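Bellotwood Residents' Newsletter
July

Cold water and the second-floor laundry

Most of you on the upper floors will know by now that the old water heater is being replaced this month. The new unit has been delivered and is sitting in the loading area behind the bike room. Please don't lean anything against it.

The work will take 2 days. Hot water will be off to the whole building from 8 a.m. to 4 p.m. on both days. Cold water stays on except for one stretch of 30 minutes or so on the first morning, when the plumbers close the main valve to cut in the new pipe. A notice with the exact dates will go up in the elevator and by the mailboxes as soon as Usuga Plumbing confirms them.

A few things to do beforehand. Fill a kettle or a jug if you will want water during the shutoff. Don't start a dishwasher or washing machine before 8 — if the supply drops halfway through a cycle, some machines lock the door and have to be reset. When the water comes back, run the cold tap in the bathtub first and let it clear. It may look cloudy or brown for a minute. Kitchen taps with a screen on the end can clog with grit, so leave those until the tub runs clean.

The second-floor laundry will be closed on both days and will open again the morning after. The dryers are on the same circuit the plumbers need for their pump, so they will be off as well. If you have a card with money left on it, the balance carries over. Cards can be topped up at the office, minimum five dollars.

Several people asked whether the new heater will fix the slow hot water on the north side. It should help, but the long run of pipe to those apartments is staying as it is. Ryota Uchida in 308 has been keeping notes on how long his shower takes to warm up and has offered to do it again afterward so we can compare. If you live on that side and want to do the same, write down the time of day as well. Mornings are slower.

The cost comes out of the reserve fund. There is no special charge to owners, and rents are not affected. The $200 permit fee was paid in the spring. 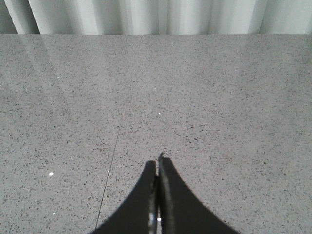 By Rochelle Lockyer, Building Office

While the plumbers are here they can look at small problems inside apartments — dripping taps, running toilets, a shutoff valve under the sink that won't turn. Put your name on the sheet at the office with your apartment number and a short note about the problem. They will get to as many as they can on the second afternoon. If you are on the sheet, please clear out the cabinet under the sink before they come up, and keep pets in another room.

Garbage disposals are not included. Those go through Shona Bolger as usual, and she is caught up to the end of last month.

Questions about the shutoff can go to the office by phone or through the door slot. Meriem Gaber will be covering the desk on both days from 7:30 a.m.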